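4. Teaching a pick sequence in Urkia

Covers the planner side only. Arm power-up and gripper wiring are in section 2. You need the Sonel driver running and the head view calibrated (section 3) before any of this works.

Lay out the items and the plate, keep clear space between them. 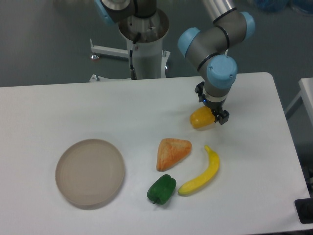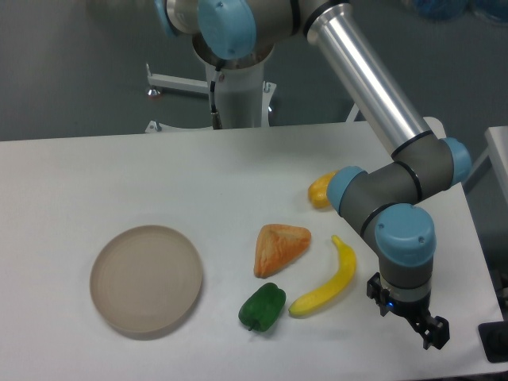 Fig. 4-1. Plate on the left, items grouped to its right. First view: gripper closed on the yellow-orange item. Second view: gripper open.

4.1 Load the workspace

1. Open Urkia, pick Workspace > Load, choose the table file you saved in section 3.
2. Check the table plane overlay. Should sit flat on the tabletop. If it floats, redo calibration - don't nudge it by hand.
3. Press Detect. Each item gets a colored outline and a label.
4. Wrong label? Click it, type the right one, Enter. Labels are case sensitive.
5. Click the plate, set it to Target. Only one target per sequence.

Note: the detector sometimes merges items that nearly touch. Move them apart and hit Detect again. Raising the threshold dosn't help.

4.2 Add the picks

1. Drag the first item from the list to the sequence bar.
2. Set approach height to 100 mm. Lower is OK for flat items.
3. Set grip force. Start at 14 N, go up in steps of 2. Default is 28 N, too much for hollow items.
4. Pick a grasp from the preview. Green = reachable, gray = not.
5. Repeat for the other items, then Save.

CAUTION: Saving does not check for collisions. Always run Plan > Dry Run first.

4.3 Dry run and go

1. Dry Run. Watch the wrist in the 3D view, esp. when it folds back toward the pedestal.
2. If the planner says NO PATH, try the next grasp down. Still nothing - move the item closer to the center of the table.
3. Speed to low. Hand on the stop button.
4. Run.

CAUTION: Keep hands off the table while a sequence is active, also when it is paused. Resume has no countdown.

Note: Detect does not refresh between picks unless Re-scan is ticked. If something rolls, the arm goes to teh old pose.

Known issue: Re-scan clears custom labels. Fix is planned for May. Questions on grasps to Sabine Buschmann, everything else to Ama Sowah.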